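Speaker notes: Shared laundry rooms in small apartment buildings
Kerbridge tenants' evening, February
Speaker: Elba Cisternas

Slide 1. Opening
Thank Eilif Lundgren for the introduction. Say who I am: I managed the Estham buildings and now help other landlords set up shared laundry. Talk runs until 7:30, questions after. Ask people at the back if they can hear.

Slide 2. The building
Estham has 48 apartments and one laundry room in the basement. When I started there were 3 washers and a paper sheet on the door. People crossed each other out. Most of the complaints I got in the first year were about that sheet.

Slide 3. Booking
We moved to fixed slots, two hours each. Every apartment gets a small lock with its number on it and hangs it on the board. If you are more than 20 minutes late, the next person may take the machine. Read the rule out loud, it is short. Mention that Dalen uses the same board and allows 30 minutes.
Pause here. Someone usually asks about phone apps. Answer: we tried one, the older tenants did not use it, and we went back to the board.

Slide 4. What goes in the machines
Go slower on this one. Rugs and horse blankets go to the laundromat. Dog beds too, unless the cover comes off. Cleaning cloths are fine but they need their own load. Microfiber picks up lint from cotton, and fabric softener coats the fibers so they stop absorbing. Low heat in the dryer or hang them up. 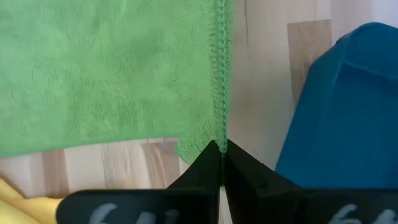 Green microfiber towel with a stitched hem.

Ask who in the room uses softener on everything. Do not argue with them. Say that a half dose of detergent is enough for most loads in soft water, and that Kerbridge water is soft. Darragh Duggan has the test strips if anyone wants to check at home.

Slide 5. Money
We charged by the load at first, with tokens. Tokens got lost and the box jammed. Now there is a flat fee of 144 a year per apartment, added to the rent. Repairs come out of that. In the second year we spent about 2000 on a new drain pump and two door seals.
Skip the table if short on time. It is on the handout.

Slide 6. Noise and hours
Open from 7 in the morning to 9 at night. The apartment over the dryers is the one to ask before you change the hours. At Tarnau they changed them first and asked later, and had to change them back.
Rubber mats under the washers helped a little. Leveling the feet helped more.

Slide 7. Questions
Handouts are by the door. Hjørdis Eide has the sign-up list for the visit to Estham. Wear shoes you can walk in, the basement steps are steep.
Remember to give the projector remote back to Eilif.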